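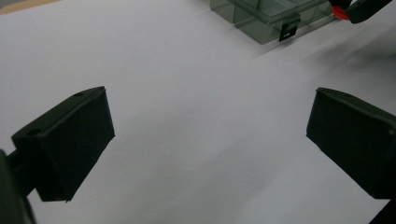

Clubs > Robotics > Histum Hand Gripper Guide > Section 3: Fingers and first recording

3. Fitting the fingers and making your first recording

By now you should have a finished handle and a charged battery. This is the fun bit! By the end of this section you'll have the gripper opening, closing and saving its first run, and most teams get there in a single club session.

You will need: the assembled handle, one pair of finger blocks, the bag of short screws, the small hex key, and a sheet of plain white paper to work over (dropped screws show up beautifully on it).

3.1 Fit the fingers

1. Switch the handle off and unplug the cable.
2. Squeeze the trigger halfway and slide the wooden wedge between the arms so they stay put.
3. Offer up the left finger with its screw holes on top. The flat inner face goes towards the gap.
4. Start both screws by hand, then tighten them a little at a time, swapping from one to the other.
5. Do the same on the right.
6. Take the wedge out and let the trigger go slowly.

CAUTION: Keep your own fingers out of the gap whenever the wedge is out. The spring is stronger than it looks and it will nip.

NOTE: If a screw goes stiff in the first few turns, back it out and start again. Forcing it chews up the thread, and then you're printing a new block.

3.2 Check the travel

1. Squeeze the trigger all the way. The inner faces should meet flat, with no daylight at the bottom.
2. Let go. Both sides should open by the same amount.
3. If one side lags, loosen the rod clamp behind that finger by half a turn, centre it by eye and tighten again.

Scuffed faces are fine. Fingers grip well for ages after they stop looking new, so only swap a block if it has split or wobbles on its screws.

3.3 Zero the sensor

1. Plug the cable back in and switch on.
2. Open Jestau on the laptop and choose your team's gripper.
3. With the trigger released, press Set Open. With it fully squeezed, press Set Closed.
4. Move the trigger gently and watch the bar on screen follow your hand. It's a great moment, so let everyone in the team have a go.

NOTE: A healthy reading with the gripper open is close to 2,626. If yours is under 1,000, the sensor plug is in back to front. Switch off before you turn it.

3.4 Record a run

1. Pick one simple task and agree on it out loud before you start. Lifting a light object and setting it down again is plenty.
2. Press Record and wait for the beep.
3. Do the task at an easy, steady pace. Smooth beats fast every time.
4. Press Stop, then play it back straight away.
5. Name the run with your team name and the task, and save it to the Muriithi folder.

Repeat until you have 3 runs you're happy with. Keep the clumsy ones too, in the folder marked Practice. We'll use them in Section 5, and they're often the most interesting to look at.

CAUTION: Don't leave the gripper resting on its fingertips between runs. Lay it on its side, clear of the table edge.

Questions about this section go to Naomi Lema at club, or leave a note in the build log.

Related pages
Section 2: Building the handle
Section 4: Sharing runs between teams
Printing spare finger blocks
Colour codes for the cable plugs
Tusano Cup: rules for junior teams

Histum Robotics Club | Contact us | Copyright Histum Robotics Club | Back to top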